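Lascombe Home launches Trilto, a tidy-up plan for bedrooms that collect everything

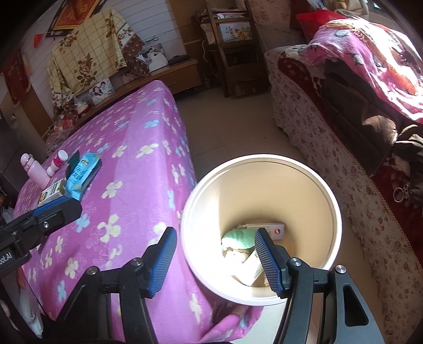 2026-03-29 – I have been putting off bedroom tidying for most of my adult life, so I'm very happy (and a bit nervous!) to tell you that Trilto opens for sign-ups today. It's a home tidying plan from us at Lascombe Home, a small outfit in Pirum, and it deals with one room only: the one you sleep in.

Why the bedroom? When we asked 700 households which room they tidied last, the bedroom won by a mile. Kitchens get wiped down and living rooms get cleared before company comes, but the bed ends up as a shelf. Mine certainly does. A water bottle, a box of medicine, a packet of something I meant to put away – they all land on the bedspread and stay there until I want to lie down.

Trilto runs for six weeks, with three short jobs a week. We start with the wastebasket, and I'll defend that to anyone. Put it right next to the bed, where your hand can reach it, and tissues and empty boxes go straight in. Week two is the bed itself, week three is the top of the cabinet. You don't have to take down the family photos or the things on the walls! We like a room with flowers on the bedspread and pictures up, and I'd never ask anyone to live in a white box.

Medicines get a week of their own. We ask you to keep them together, read the dates, and ask your pharmacy how to hand in the old ones. Please don't just toss them in with the tissues.

The plan costs $8 and comes as a printed booklet, with big type and plenty of room to scribble. Our friends at Paiva Print did the layout and talked me out of a very ugly green cover, for which I'm grateful. A second booklet, on closets, is planned for July.

Booklets are sold at the Lascombe Home counter in Pirum and by mail order. Press copies are free, just write to our press desk and tell us where to send one.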